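News > Press releases > Food and community

3 min read

Bivovthorpe lunch clubs to open two days a week after new funding agreed

Wed 1 May

Older residents in Bivovthorpe will be able to sit down to a cooked lunch twice a week from this summer, after the Stundov Trust agreed to pay for a second session at each of its neighbourhood lunch clubs.

The clubs currently run on one day a week and are open to anyone over 60 who lives in the town or the villages nearby. Demand has grown since January, when the bus service to the Vivberg shopping parade was cut back and a number of people lost their usual way of getting out for a meal. Several of the clubs have been running a waiting list ever since.

The trust received 216 replies to a survey sent out with its winter newsletter. Most of those who answered said they ate their main meal of the day alone, and many asked for a second lunch before any other kind of activity. Exercise classes and day trips were also popular, and the trust will look at these again next year.

Amrit Turcotte, who manages the lunch club programme for the Stundov Trust, said: "People have been asking us for a second day for a long time. We could fill the tables, but we could not cover the cost of the food and the hire of the rooms. Now we can do both, and we would like to hear from anyone who has thought about coming and has not yet done so."

Each lunch will be a main course and a pudding, with tea or coffee afterwards. A vegetarian choice is always offered, and the cooks can cater for most diets if they are told in advance. Menus will be put up in the library and at the doctors' surgery at the start of each month. 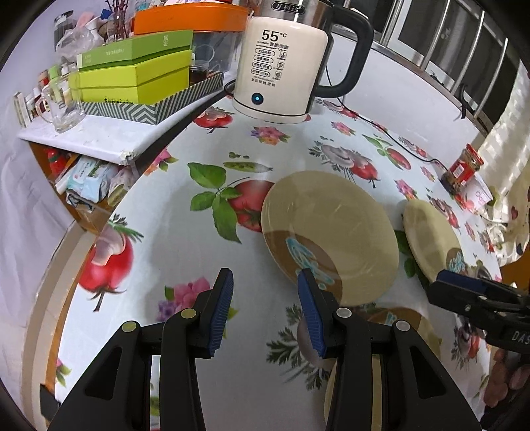
Places at the new sessions will be offered first to people on the waiting lists. Anyone who already attends may book for both days once those places have been taken up. There is no membership fee, and diners pay on the day by cash or card. The price of a meal will stay as it is until at least the end of the year.

Transport is the other main change. The trust has signed an agreement with McKinnon Community Transport, which will run a minibus on both lunch days. It will pick people up from home and take them back in the afternoon, with room for folding wheelchairs and walking frames. Seats must be booked by noon on the working day before. People who need help from their front door to the vehicle should say so when they book.

Ms Turcotte said: "The meal is the reason most people come the first time. After that it tends to be the company. Some of our regulars stay on for cards or dominoes until the room is needed for something else, and we have asked for a longer booking on the new day so that they don't have to rush off."

The trust will also use part of the money to replace worn kitchen equipment and to pay for food hygiene training. Up to roughly 2000 extra meals a year could be served once all the new sessions are up and running, although the trust expects the first few weeks to be quieter while people get used to the timetable.

Two part-time cooks are being recruited. Both posts are term-time and holiday-time, with hours between mid-morning and mid-afternoon, and applicants do not need formal catering qualifications. Experience of cooking for groups is helpful. Application forms are available from the trust's office at Vivberg House.

Relatives, neighbours and carers can book on someone else's behalf, and carers are welcome to stay and eat at the same price. New diners can also come along for a cup of tea before deciding whether to join - no booking is needed for this.

The timetable for each club, including the opening date of its second session, will be sent to everyone on the waiting lists and displayed at the usual venues.

Notes to editors

The Stundov Trust is a local charity supporting older people in and near Bivovthorpe. It runs lunch clubs, a telephone befriending service and a small grants scheme for home heating repairs.

Interviews with Amrit Turcotte can be arranged through the trust's office during working hours. Reporters wishing to visit a lunch club are asked to give a few days' notice so that diners can be told.

14 shares | 3 comments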